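Junitora Student Project Collection: README and Data Card

Last updated: 12th May

Overview

The Junitora Student Project Collection contains 532 block-based programs written by students in grades four through eight. The programs were created in after-school coding clubs run by classroom teachers, most of whom had no prior background in computer science. Each program is stored with a short record describing the activity it came from, the age group of the student, and the teacher's written remarks where these were supplied.

The collection is intended for educators who plan club activities, for trainers who prepare teachers to lead them, and for researchers who study how beginners learn to program. It is maintained by Jisbridge with support from the Nikzad Fund for Classroom Computing. The present release is version 2.

Contents

projects/ holds the student programs in their original export format.
records/ holds one plain text record per program.
activities/ holds the activity sheets handed out to students, including teacher notes.
reading/ holds the catalog of the teacher reading shelf.
docs/ holds the consent language, the scoring guide, and the change history.

Programs are named by activity and sequence, for example maze-014. The number carries no meaning beyond the order in which files were received. Gaps in the sequence mark programs that were withdrawn at the request of a family.

How the Material Was Collected

Clubs at 10 schools contributed to this release. Teachers exported student work at the close of each activity and sent it to Jisbridge along with a paper cover sheet. Cover sheets were sorted by school and by activity before entry, and are kept on paper until the release that includes them has been checked. They are then shredded in accordance with the retention policy in docs/.
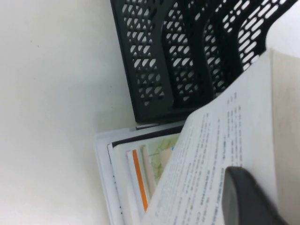
Black mesh desk organizer with upright panels.

Student names, account names, and voice recordings were removed before programs were added to the collection. Where a student had typed a name into a sprite label or a speech block, the name was replaced with the word STUDENT. Drawings were kept unless they included a recognizable face or a street address. Custom sounds were replaced with a silent clip of the same length so that timing in the program is preserved.

Scoring

Every program was read by 2 scorers using the guide in docs/scoring.txt. Scores cover sequence, loops, conditionals, variables, and event handling. A score of zero means that the concept does not appear in the program. It does not mean that the student was unable to use it, and the scores should not be used to grade students or to compare schools. When scorers disagreed, both scores were kept and the record was marked "split." Haris Atanasov reviewed all split records and added notes to those in which the guide itself was unclear.

The Reading Shelf Catalog

The reading/ folder lists books made available to club teachers during training. Each entry gives title, author, publisher, language, and subject heading. The catalog was prepared by Esmaeil Mohammadi using the Pramance cataloging template, with two fields added for original script and for translated title.
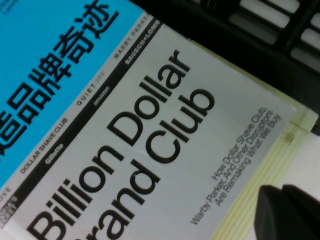 Titles are entered in the language and script of the cover, and a translation is added only when the cataloger is confident of it. Earlier versions of the catalog used romanized titles alone, which made searching difficult for teachers who read the original language. A cover that carries 造品牌奇迹 in heavy black characters on a blue band, for instance, is to be entered with those characters and not by sound. If part of a title cannot be read, the entry should be left open until the title page has been checked. Company and brand names printed on a cover as decoration are not part of the title and are left out of the record.

Books on subjects outside programming are included in the catalog. Teachers were asked to bring in topics that students already cared about, and activity sheets in this release draw on sports scores, weather, music, and small business. The subject heading "context" is used for all such books.

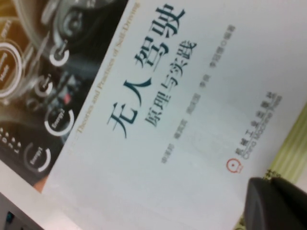 Subject headings follow a short local list, which may be found at the end of the catalog file. Contributors who wish to propose a new heading should give a definition and name the activity sheet to which it would apply. Headings are reviewed once a year, in July.

Known Limitations

Clubs were self-selected, and the collection does not represent all beginning programmers in these grades. Maze and animation activities are heavily represented. Some 20 programs open with a warning in current versions of the block editor because they use an extension that has been retired; they run correctly once the warning is dismissed. Teacher remarks vary in length and are missing for many programs. Spelling in remarks has not been corrected.

Terms of Use

The collection may be used and adapted for teaching and research at no charge. Users must not attempt to identify any student, teacher, or school. Activity sheets may be printed and altered freely, provided that the Junitora name is removed from altered copies.

Corrections

Errors should be reported to the maintainers with the file name and a brief description of the problem. Requests from families to withdraw a program are handled before all other requests.

Comments

mkessler_gr5
Is there a printable version of the scoring guide? Our lab has one projector and I would like the co-leaders to have it on paper.

Jisbridge Maintainers
A print layout will be added to docs/ with the next release. The current text file prints legibly in landscape.

T. Okafor
The silent clips broke two of the dance activities for us. Students could not tell when the beat changed. We put our own sounds back in and it was fine.

libraryclub_west
Thank you for keeping the original titles in the catalog. Please consider an author field in original script as well.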